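Kitchen Table Tips for Writers Who Send a Newsletter

Posted June 10, 2023

I've been writing a monthly email newsletter for my readers for a while now, and I do the whole thing from one end of the kitchen table, in between supper and the dishes.
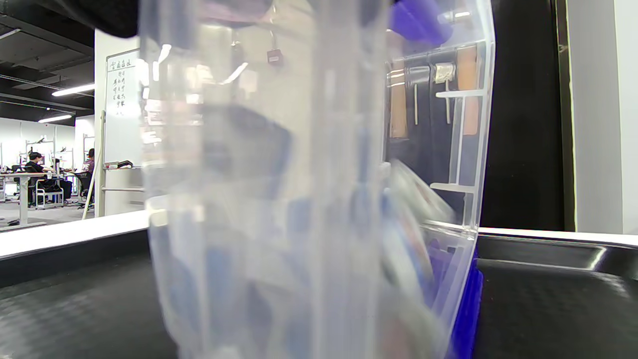
So these are my household tips, I suppose, only the chore is a newsletter! My list has 457 people on it, which won't impress anybody in publishing, but they open the thing and they write back, and a few of them even buy the books (bless them). When I started I had no system at all. I'd sit down the night before with a blank screen and a cold cup of tea and try to remember what had happened to me that month. Don't do that.

Keep a scrap list on the fridge

Mine is a plain sheet of paper under a magnet. Anytime something crosses my mind that a reader might like, I scribble it down: a good line from a book, a mistake I caught in chapter nine, the name of the village I made up. (The village is Rutomdale, and I get more mail about how to pronounce it than about anything else I've written. It's ROO-tum-dale. Now you know.) By the time newsletter night comes around I've usually got more than I can use, and the leftovers go on next month's sheet.

Write the middle first

Openings are hard. I used to spend an hour on "Hello, everyone" and then rush the good part. Now I start with whatever I most want to tell people and put the hello on at the end, when I'm warmed up. It works for letters to your aunt too.

Set the oven timer

I give myself 3 rounds on the timer, twenty-five minutes each. First round is for getting it all down, second is for cutting, third is for links and spelling. If I'm still fussing after that, the fussing isn't helping. I like the oven timer better than my phone, because when I pick up my phone to turn off the alarm I end up looking at other people's vacations.

Test every link, on your phone, standing up

This sounds silly, but most of my readers look at email while they're doing something else, so I try to do the same. I send the newsletter to myself, walk over to the stove, and read it with a spoon in my other hand. Long paragraphs look awful that way! So do big pictures that take forever to load. Last August I sent everybody to a page for a book that wasn't on sale yet, and I had to send out a second email saying sorry. That second email got more replies than the first one, so maybe I should mess up more often.

Stick to one ask

If I want people to preorder, I ask them to preorder. I don't also ask for a review and a share and a vote in the cover poll. I tried putting 2 asks in one issue once, and hardly anybody did either of them.

Subject lines

I'm still learning this one. Clever doesn't do much for me. "A new chapter from Prancombe" (that's the seaside series) did a lot better than the pun I was so proud of, and I won't repeat the pun. Short and plain, and put the interesting word near the front, since phones chop off the rest.

Answer the replies

I save a bit of time the next morning, with coffee, for writing back. Even two sentences is fine. I keep a folder in my mail called "Nice" and everything kind goes in it, and on bad writing days I go in there and read for a while. I also keep a folder called "Typos," and I'm grateful for that one too, most of the time.

Save a copy outside your newsletter service

Once a season I download my subscriber list and put a copy on the little drive in the desk drawer. I paste each issue into one long document as well, which has come in handy when I can't remember whether I've told the story about the goat. (I have. More than once.)

Let people go

Every issue, a few people unsubscribe. I used to look up who they were and feel bad all through lunch. I've stopped checking. People's inboxes are full, and I leave lists myself all the time without a single hard feeling toward the person writing them.

Next month I'm going to try writing up how I plan the photos, which I'm pretty haphazard about, so if you have a method that works at a crowded kitchen table, leave it in the comments and I'll borrow it!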